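Torneck: A Robot Arm Kit for the Workbench
Science Desk for Young Readers. Text by Ah-rin Kwak. 16 Oct 2026

Torneck is a robot arm kit sold by a company called Suvley. It is made for schools and clubs, for readers aged 12 and up. The kit costs $449. A larger set, with a second arm, costs $949.

A robot arm is a chain of stiff parts joined by motors. Each motor turns one joint. At the end of the chain is the gripper, the part that holds things. The Torneck gripper has fingers that close on an object and open to let it go.

The arm also carries a small camera near its wrist. The camera moves when the arm moves, so it always looks past the gripper toward the work. Parts of the gripper are very close to the lens and look blurry. The table is farther away and looks sharp. Your own eyes do the same thing if you hold a thumb near your nose and look across the room.

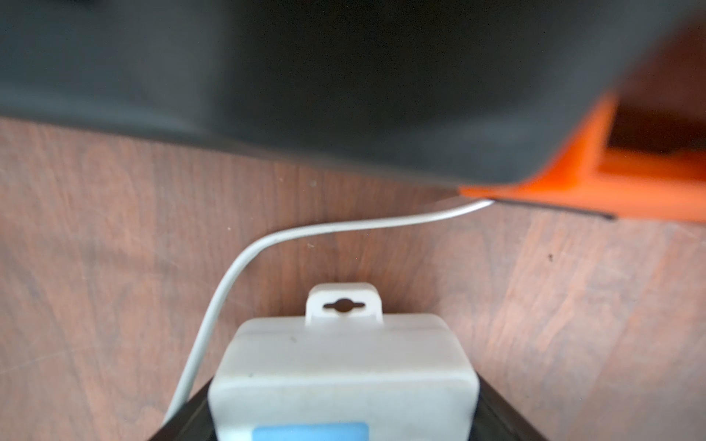
HOW IT WORKS: SEEING AND GRIPPING

A white plastic box with a mounting tab is a fair test for a robot. It has rounded edges and a plain surface. The slot in the tab is keyhole-shaped, with a round opening in the middle. On a wall, a slot like this fits over the head of a screw.

The thin white cable is harder. A box keeps its shape when you push it. A cable bends, and it may bend a different way each time. The computer has to find the cable in the camera picture again after every move. Shadows add to the problem, as a program can mistake a dark line on the table for an edge.

The steps repeat in a loop:

Look: the camera sends a picture to the computer.
Plan: the program picks a point to move toward.
Move: the motors turn a small amount.
Look again.

What is in the kit
One arm, one gripper, the camera, a power supply, a table clamp and a printed guide with 9 lessons. A computer is not included. Suvley began selling the kit in January.

Limits
The arm lifts light objects only. Building it takes about 12 hours, and an adult should tighten the clamp. Keep hair and sleeves away from the joints while the power is on.

More in this series: Motors and Gears. Sensors.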